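I have become a complete bore on the subject of clear kitchen worktops, and I'd like to recruit you.

It started last September, when I moved into a flat in Tokham with a kitchen you could cross in two steps. My old place had plenty of surface, and I had covered every inch of it: toaster, bread bin, three jars of spoons, a pile of post going back to spring. In the new one I had to choose. Everything went into cupboards, and I sulked for a week.

Then I started cooking more. Lots more! I made dumplings on a weeknight, which I had never done in my life, simply as there was somewhere to roll them out. I bought a 22-litre stockpot from Madigan, the hardware shop by the station, and it earns its shelf.

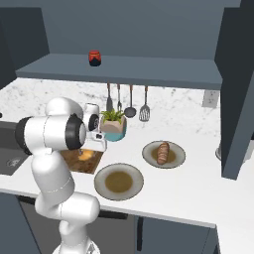 ## But what about the kettle?

Fine, the kettle stays. I'm keen, but I'm not a monk.

People tell me that putting things away takes time, and it does. Fetching the mixer out of the cupboard costs me a minute (it's heavy, and the door sticks). Against that, I used to spend 5 minutes shoving clutter sideways before I could chop an onion, and then I chopped it on a patch the size of a paperback.

The other complaint is that bare kitchens look cold. I do see that. Mine has a loud yellow blind and a shelf of cookery books with sauce on them, and it feels as warm as any room I've had. Colour can go on the walls, the floor, the curtains. It doesn't need to sit where the pastry goes.

So try it for a weekend. Box up the lot, cook something floury, and only bring back what you went looking for. I never did go looking for the bread bin.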